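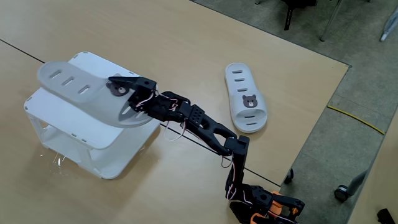 Plurkura Table Linens: Planning Meeting, Minutes

2024-08-01, back office, started late (printer)

Present: Leandro Aranda, Helju Lapiņa (notes), Dee, Marcus by phone from item 3 on
Sorry can't come: Joan

1. Last minutes

Read, ok. One fix: the hem samples went to Joan, not Marcus. Marcus never had them.

2. Holiday line, what's in and what's out

Long talk. Leandro wants the block printed runners up front in the shop and everything else behind. Dee says napkins sell the runners and it should be the other way around. Looked at last season's orders. 852 napkin sets, far fewer runners, but runners bring in more per order. Left it that the first page shows both together on one set table and we stop arguing.

In: pomegranate runner, pine sprig napkins, plain flax placemats, the round cloth in oat.
Out: the bird tea towel. Helju sad about it. Blocks are worn and the beak prints as a blob. Recut in January if anyone still wants it.
Undecided: gold edge. Pretty, but washes off some of the samples by the third wash. See item 4.

Ruretti pattern: stays, but new color. The green came out too close to the pine sprig and people mixed them up when packing. Leandro showed a rust and a dark plum. Plum liked by all present. Marcus liked the rust when asked later but hadn't seen it, only heard it described.

3. Cloth order

Urquijo quoted for the heavier flax. Price is up again. Minimum is 3000 yards if we want the better rate, more than we used all last year. Dee against, no room to store it, last time bolts were in the hallway and the bottom ones got creased. Marcus asked if they'd split delivery, half now and half after New Years. Leandro to ask. If no, we take the smaller order at the normal price and live with it.

Also the natural color from them was two shades off between bolts. Ask for all one lot. In writing this time.

4. Gold edge paint

Dee washed test napkins at home, cold and warm. Cold okay. Warm not okay, flaking at the corners where the fold is. Heat setting longer seems to help but takes forever and scorched one.
Options talked over: drop it, sell as hand wash only, or stitch the edge in metallic thread instead. Thread is slower, but Joan has done it before and said in her email she'd do a few to time it.
Decided: Joan times the thread. Gold paint waits. Do not put in the listing photos yet please, we'll get asked for it.

5. Web shop

Virnus raised the monthly fee. Nobody happy. Moving everything before the holidays is a bad idea (Marcus, strongly), so stay put and look again in January.

Listings need doing over. Sizes are in inches on some, centimeters on others and the round cloth has no size at all. Helju to fix. Product write ups too long, Leandro thinks, people want size, fabric, how to wash. Dee thinks the little stories about the patterns are why people buy. Keep the stories, move them to the bottom.

Customer photos: 23 came in from the spring drawing. Some very nice. Need to write and ask before we use any.
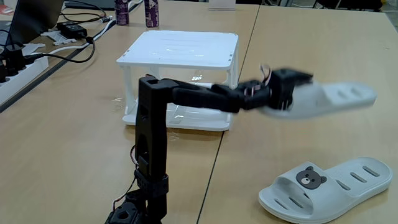

Gray slide slippers, one on the table, the other in the gripper.

6. Packing and shipping

Tissue paper: going back to plain white. Printed one rubbed off ink on the flax placemats, 2 returns and one grumpy but fair email. Refunded both.

Boxes for the runners. Rolled or folded? Rolled looks better on arrival, tube costs more to mail. Dee to weigh one of each and get real numbers before next meeting. Folded for now.

Gift notes: handwritten still, but cap it at three lines. Someone sent us a whole poem last year and it took two cards.

Last order dates need to be on the front page by end of October, not when we remember.

7. Anything else

Iron: the big one is leaking again. Marcus knows a repair place, will call.
Color cards for the fabric drawer, half are missing. If you took one home bring it back.
Leandro asked about doing aprons. Not this year.
Helju asked that the block washing sink not be used for lunch things. Agreed.

To do

Leandro: call Urquijo re split delivery and single lot. Order plum dye.
Helju: listing sizes, emails to the customers about photos, send these out.
Dee: weigh tube vs. box. Find out waht white tissue costs by the ream.
Joan: time the metallic thread, one napkin set is enough.
Marcus: iron.

Next meeting: same room, first week of next month, Helju to send the day. Bring samples if your doing any.

Finished when the phone cut out, Marcus called back to say bye.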